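ok so I have now been running the toy library at Prosbridge for one whole winter and I have THOUGHTS, settle in

first thing. if your town doesn't have a toy library, it's exactly what it sounds like. you pay 31 dollars a year, you take home a bag of toys, three weeks later you bring them back and get different ones. your lounge room stops filling up with plastic and your kid thinks it's their birthday every three weeks

I joined in July because my youngest was one and bored and I was thirty-nine and also bored. by spring I had a key. I still don't fully know how that happened, I think I said "I could do a Saturday" out loud near the wrong person

we inherited the whole catalogue from the Vastwood library when it closed. 427 items, all on index cards, in a shoebox, in someone's gorgeous cursive. half the cards just say things like "duck (large)". there are four large ducks

spent a fair chunk of the holidays typing the shoebox into a spreadsheet with a toddler on my lap. she added a column. I've kept the column

things that go out the door and basically never come back on time: the marble run, the balance bikes, anything with a siren

things that sit on the shelf looking hopeful: puzzles with more than 50 pieces, the abacus, a very worthy game about compost

the big fight this year has been what to do with babies and young toddlers. the old rule was one toy, one bag, one tag. fine for a trike. useless for an eighteen month old, who plays with a toy for nine seconds and then wants the lid of your drink bottle

so I've been pushing for mixed baskets. textures, a few balls, some cloth, a bit of wood, and something on the side to post shapes into. you borrow the lot and it goes back as a lot

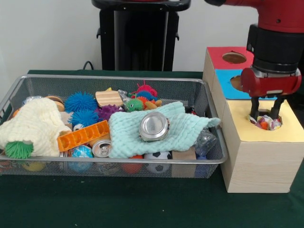

Estíbaliz Tejada replied that mixed baskets are lovely until one ball goes missing and the whole thing is off the shelf for a month, and couldn't we at least charge a deposit

and look, fair. she has done more returns shifts than me and she's the one on her knees under the trestle with the torch. but I'm going to argue with her anyway!

a deposit is fine for me. it's not fine for the mum who's borrowing because she can't buy. we lost families over the deposit at Vastwood, I was told this by three separate people at the sausage sizzle

my counter offer is that a basket can be down two things and still go out. you write on the tag what's gone. if it turns up behind your couch in a year, beaut, bring it in, no fine, we'll make you a cuppa

(the couch thing is real. we got a shape back last month that went missing before I'd even joined. it came in an envelope with a sorry note and a Freddo)

cleaning, because everyone asks. hard stuff gets a wipe with warm soapy water and dries on a rack. cloth goes through the wash in a pillowcase. wood gets a barely damp cloth and then you leave it ALONE, do not soak it, I soaked a train once and it has never run straight again

also if you're returning something sticky just tell us it's sticky. we won't judge. I have a spray bottle and a podcast

money update for the people who like that sort of thing. we got 558 dollars from the raffle, and almost all of it is going on shelving because the current shelf leans like it's listening to you

the Havthorpe toy library has offered to swap a carload of stuff with us every term, which I'm so excited about I've already measured my boot. they have a puppet theatre. we have four large ducks. I feel we're bringing a lot to the table

22 families on the waiting list as of this morning, so if you've got a membership you're not using, please give us a yell and we'll pass the spot along. you can come back any time, you won't go to the bottom

next open session is at the Warraich Street hall, nine till noon, use the side door because the front one sticks. bring a bag, a big one, the green supermarket ones are perfect

and if you've got the other half of the farm set please just drop it on the step. the cow's been on her own since spring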